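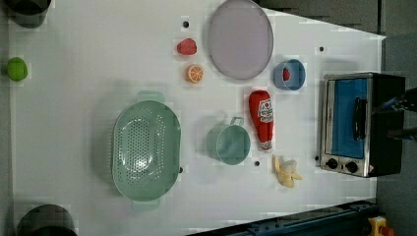 4. What the Replies Say

4.1 Replies as a genre

Most of the work on online product reviews treats the review as the interesting part and the seller's reply as packing material. We took the opposite view, partly on principle and partly because the packing material was what we had. The corpus described in Section 3 contains 800 review threads from Skinmont, a mid-sized marketplace for home and personal goods. Of these, 522 carry at least one reply from the seller. The remaining threads end with the customer talking into the dark, and we return to them briefly in Section 4.5.

A seller's reply on Skinmont is short, public and permanent. It can't be edited after posting, a rule whose effects can be felt throughout the corpus, especially in replies addressed to the wrong customer. It appears under the review in slightly smaller type. Sellers are told by the site's own help pages to be "prompt, personal and positive," and the great majority manage the first of these.

We read every reply twice. The first reading was done separately by the two coders, Edwards and Chacko, and the second was done together, with the disagreements spread out on the desk. Agreement on the broad category of a reply was high. Agreement on whether a reply was sincere was so poor that we dropped the question.

4.2 Thanks as a default setting

The commonest thing a seller does is thank the customer. This will surprise no reader who has ever bought a doormat. What did surprise us was how little the thanks depended on what had been said. Customers were thanked for praise, for complaints, for questions, for reviews meant for some other product, and in one case for a review consisting of a single comma.

Take the following thread, which concerns a bathroom mat:

Customer: Arrived with one corner chewed. I don't mean worn, I mean chewed.
Seller: Thank you for your lovely words! We are happy you are enjoying it.

It would be easy to put this down to software, and some of it surely is software. But canned replies existed long before anyone automated them, and we think the more useful question is what the thanks are for. They seem to do very little for the customer with the chewed mat. They may do rather more for the next shopper, who is scrolling quickly and sees a seller who answers. A reply of this sort works as a light left on in the porch. It tells the passerby that someone lives there and says nothing at all about whether they will come to the door.

Earlier versions of this paper called such replies "empty." A reader of our draft objected that they were full of something, even if that something was mostly exclamation points, and we have since used the term "unattached thanks." A reply counts as unattached if it could be moved to any other thread in the corpus without anyone noticing. In the joint reading we tried this, moving replies from one thread to another and asking each other to find the original home. The exercise was meant to take an afternoon. It took most of March.

4.3 The question nobody was asked to answer

A good many reviews contain a question. The Skinmont page has a separate box for questions, with a large button, and customers ignore it with great consistency. They put their questions at the end of the review, generally after the stars have been given, in the tone of someone calling back up the stairs.

The questions are sensible ones. Does it come in a longer size? Will it shrink? Is the lid sold separately? One buyer of a folding drying rack gave it full marks and then asked how to unfold it.

Replies to these threads fall into a few uneven groups. Some sellers answer. When they do, the answer tends to be plain and rather good, and the thanks shrink to a word or vanish. Others invite the customer to "contact us in private," even where the question is whether a towel is blue. A third and larger group reply to the review and leave the question where it fell:

Customer: Very soft, my husband has already claimed it. Can it go in the dryer?
Seller: We are delighted that your husband is soft.

We include this example because it was the only one on which the coders laughed at the same time, but it also makes a fair point about method. The reply isn't unattached in our sense. It has clearly been written with this review in view, and moving it elsewhere would cause alarm. It is attentive and it is no help. Any measure that scores replies by how many words they share with the review, as several popular ones do, would rank it very highly.

We ran one such measure on our data, the overlap score built into the Wornidis toolkit, using its default settings. It ranked the soft husband among the best replies in the corpus. A two-word reply to a different customer, "Yes, cold," which told her what she wanted to know about washing a wool hat, came near the bottom. We have nothing against Wornidis, which did what it says it does and did it quickly. We would only ask that people stop calling the result "helpfulness."

4.4 Bargaining in public

The threads we had least expected were those in which the customer, having reviewed the product, opened negotiations. Skinmont sells at fixed prices. There is no haggling feature and no trade counter. Still, a steady trickle of reviewers announce that they might want a larger number, and wonder aloud what could be done about the cost.

The clearest case concerns a silicone jar opener sold by Irno, a seller of small kitchen goods. The reviewer describes the opener as adequate, gives it the middle rating, and then asks for a price on 200. No reason is given for wanting 200 adequate jar openers. The seller answers within the same thread, naming a discount. The reviewer calls it disappointing. The seller improves it slightly and adds a smiling face. Here the thread stops, and we can't say whether a deal was struck elsewhere or whether both sides simply went to bed.

What interests us is the middle rating. In this thread, and in others like it, the stars look less like a verdict than an opening position. A buyer who has declared a thing perfect has little left to bargain with. A buyer who has found it adequate has kept something back. We can't prove this was the intention, and Chacko remains of the view that the jar opener was just adequate. But if even a modest share of ratings are given with one eye on the next purchase, then averaging them to two decimal places is a braver act than it appears.

Sellers, for their part, handle these threads with more care than any others. Spelling improves. Names are used. The unattached thanks disappear completely, which suggests to us that sellers know perfectly well what they are and save their real attention for where the money might be. We don't say this as a criticism. We have both answered student email.

4.5 Silence

That leaves the threads with no reply. It is tempting to read neglect into them, and customers plainly do. A few come back to add a second comment, and then a third, growing shorter each time. The longest such run belongs to the buyer of a shower caddy, who posted 5 updates on its slow descent down a tiled wall, each dated, in the manner of a ship's log. The last reads, in full, "Floor."

However, silence turns out to be hard to code. Some sellers never reply to anyone, and their silence means only that they have a policy, or have lost the password. Others reply to nearly everyone and skip a few, and in those cases the gap is noticeable. Crichton, a bedding shop with a busy page, answers praise and complaint alike, yet passes over every review that mentions the smell of its pillows. We make no claim about the pillows. We note only that a seller who thanks people for commas has a low bar for reply, and that anything failing to clear it has probably been seen.

For this reason we decided to treat silence as a reply type only where the seller had answered most of the other reviews on the same page. Edwards argued for a looser rule and has asked that this be recorded.

4.6 Some cautions

The threads come from one marketplace, and habits on Skinmont may not be habits elsewhere. The site shows replies beneath reviews; a site that folded them away behind a link would presumably get different replies, or fewer. All threads were collected on 17th February, so a seller who happened to be on vacation that week will look colder than they are. Threads in languages other than English were left out, though a fair number of the English ones had clearly passed through another language on the way, and we have tried not to mistake a translation slip for a change of heart. The soft husband may well be one of these. If so, the seller meant something kind and useful, and our coding scheme has no box for it.

Nor did we speak to any sellers. We wrote to several through the site's contact form, explaining the study and asking how they decided what to say. Two answered. Both thanked us for our purchase.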